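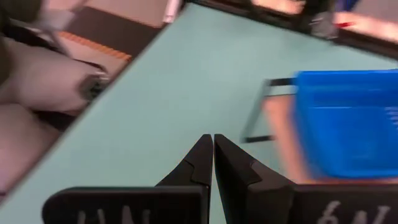
November, Saturday, started 7 a.m. Kedumness plush, second body pattern, work on the muzzle and the jacket closure. The muzzle gusset on the first body came to a blunt end under the nose and puckered as soon as it was stuffed, so I have redrawn both cheek panels to taper toward the center line. The target for the paper pattern is two mirrored points, nearly touching, with a narrow sliver left open between them. The sliver is where the gusset point gets basted in. If the cheek points are drawn to meet on paper there is no room for the turn of cloth and the pile gets trapped in the stitch line. Redrew it by hand on card, scanned the card, and saved it under the old pattern name with a b after it. Tomás, please do not cut from the unlettered one.

Fabric. The Stalley short pile arrived in the tan and in the off-white. The tan matches the swatch Raquel Carrilho signed. The off-white does not; it leans yellow beside the signed swatch under the bench lamp and also by the window. I have put a strip of each in the sleeve at the back of this book. Using it anyway for pattern tests, belly and inner ears only. Nothing made from it goes to Raquel.

The backing on this lot is stiffer than the last. It cuts cleaner and frays less at the notches, but it does not ease around the paw curve. I clipped the seam allowance closer than the sheet says and still got a flat spot at the outside of each paw. A knit backing would fix it. So would a larger paw radius, and the radius is easier to change this month.

Cutting. Single layer, pile down, blade through the backing only. I had been cutting tan double to save time and the lower layer was coming out with the pile sheared along the edges. You cannot see it until the seam is turned and brushed, and then there is a bald line down the side of the head. That accounts for the bald line on the first body, which Cristóvão put down to the machine. The machine is fine.

Sewing order, second body, as done today:

Darts in the forehead, pressed open with a finger, no iron.
Cheeks to forehead, from the neck edge forward.
Gusset basted at the point by hand, then machined outward from the point on each side.
Ears set in before the back head seam is closed.
Back head closed, opening left at the neck.

Machining outward from the point is the change. The old sheet runs the gusset in one pass from left cheek to right, and the feed pushes the point off center by the time you get there. On the first body the nose sat toward the left eye. Today's is on the center line by the card template. I would like Custódio Rebelo to sew one from the written order without me standing there before I call it settled.

Eyes. Safety eyes with washers, the dull black ones. Set them closer than the drawing. The drawing was made from the flat art and does not allow for how far the head spreads when it is full. Moved each one inward by the width of the awl and the face looks like the character now. On the first body it looked like a sheep. Marked the new positions on the card in red. The washers take a lot of force to seat through the stiff backing and I cracked one, so the post holes need to be punched, and a cut with scissor points will not do.

Stuffing. 62 grams of fiber in the head, weighed in before closing. The first body had a good deal more and the seams were showing white thread at the cheeks. At this weight the head holds its shape and does not nod when the toy is seated. I packed the muzzle first with small pieces pushed in with the dowel, then filled the back of the head in larger handfuls. If the muzzle goes in last it ends up hard at the tip and hollow behind it.

The limbs are still wrong. The legs are filled to the same feel as the arms and the toy tips back when it is set on a shelf. It needs weight low in the seat. Shahzad Dogar suggested a pellet pouch, sewn closed on its own and then tacked to the seat seam allowance. I agree with the pouch. I do not want loose pellets in the body under any condition. The pouch fabric has to be tight woven and double stitched, and it goes on the test list as its own item. No pouch made yet.

Jacket. This is the part Aguiar is waiting on. The suit jacket is sold with the bear and also by itself, so it has to come off and go on in a child's hands, and collectors will want it to lie flat in front in the box. Those requirements pull against each other. What we have tried:

Hook and loop down the front. Goes on easily. Makes a thick ridge down the chest, and the hook side grabs the tan pile every time. After an afternoon of putting it on and taking it off, the chest looked combed the wrong way. Rejected for the front.

Hook and loop down the back, loop side against the body. Better. The front is flat and the printed emblem is not interrupted. The hook side faces outward under the flap and only touches the pile if the flap is folded badly. Keeping this one for now.

Snaps down the back. Neat, flat, and the snap caps pull out of the jacket cloth unless there is a reinforcing strip behind them. With the strip it is fine. Costs more and takes longer. Cristóvão prefers it. I have no objection if Aguiar will pay for it, and I have asked him to put both on the quote so they can choose.

Armholes were tight on the second body. The arms are 2 mm fatter than on the first, as far as I can tell from the stiffer backing alone, since the pattern did not change there. I opened the jacket armhole at the underarm and left the shoulder alone. The sleeve now goes over the paw without turning the paw inside its seam. If the fabric lot changes again this will have to be checked again. Written on the jacket card.

Emblem. The Skokis transfer sheet works on the jacket cloth and does not work on the cuff trim. On the trim it lifts at the corners when the trim is stretched. Stitched emblem for the cuffs, transfer for the chest. The chest transfer needs to go on before the jacket is assembled; with the lining in place the press leaves the pocket outline showing through. I spoiled a jacket finding this out and it is in the scrap box if anyone wants to see the mark.

The color of the transfer red is a shade darker than on the Kedumness art sheet. Raquel has said she will accept darker but not lighter. Sent her a cut piece, not a photo of one.

Pull tests, hand gauge, second body. Eyes, ears, tail, nose. All held for the dwell time on the sheet. The left ear held but the base seam opened a little, enough to see thread between the panels. Passing by the letter of the sheet, though I am treating it as a fail. The ear was set in a single row of stitching. Next body gets a double row at each ear base. These are bench pulls for our own information and they do not replace the outside lab.

Side note on the companion. The small cat comes stuffed and closed and is not supposed to be our problem, but the art sheet shows it seated against the bear's leg and the box insert was drawn from the art sheet. With the real samples the cat's head comes up under the bear's elbow and pushes the arm out. Either the insert moves the cat forward or the bear's arm gets set lower. I am not lowering the arm. Tomás has the insert file and will try the cat forward.

Wash. Put the first body through a surface wash with a damp cloth and mild soap, as on the care label, chest and one paw. Dried overnight on the rack. Pile came back with brushing on the chest. The paw stayed a little matted. I would expect the stiffer lot to do better but that is a guess, and there is a scrap panel drying now so I can find out Monday without using up a body.

Stock. Almost 6 yards of tan left. Enough for the next bodies and the one Custódio will sew, with a margin for a bad cut. Off-white is plentiful and the wrong color. Ordered washers. Out of the heavy thread in tan; the back seam on today's body is closed in brown and it shows if you part the pile.

For next time:

New paw pattern with the larger radius, both hands, marked c.
Pellet pouch, make and pull test by itself before it goes in a body.
Double row at ear base.
Back closure samples to Cristóvão, one of each kind, labeled.
Ask Stalley whether the off-white can be matched to the signed swatch, and send them a piece of the swatch along with the question.
Punch for the eye holes. The one in the drawer is dull.

Second body is on the top shelf with a green tag. Please leave the jacket on it; I want to see whether the flap curls.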